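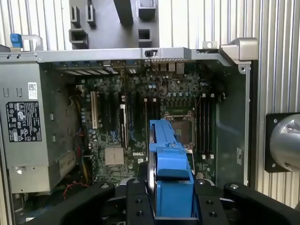 Handach Parts Desk, Desktop Spares Team

Blue plastic caddy for 3.5-inch hard drive, used in opened Dell towers. The drive sits between the rails and no screwdriver is necessary. Stock on Fri 29 September: 48 pieces. Order code 506.
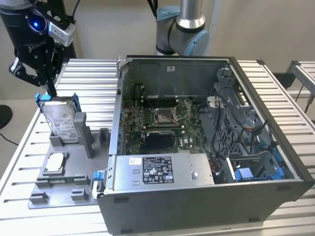
Can I buy the caddy without a drive?
We sell it empty as standard. Please write to Orvokki Vuorinen if you need the drive also.

Memory modules and processors are listed on separate pages. For orders of over 200 pieces we kindly ask

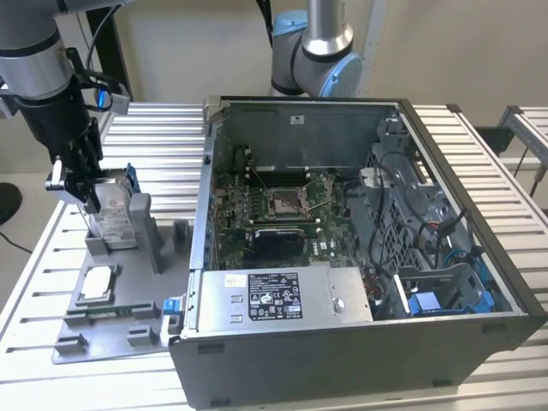 that you contact us before December, so we can reserve the quantity for you. Used caddies are cleaned and checked before sending.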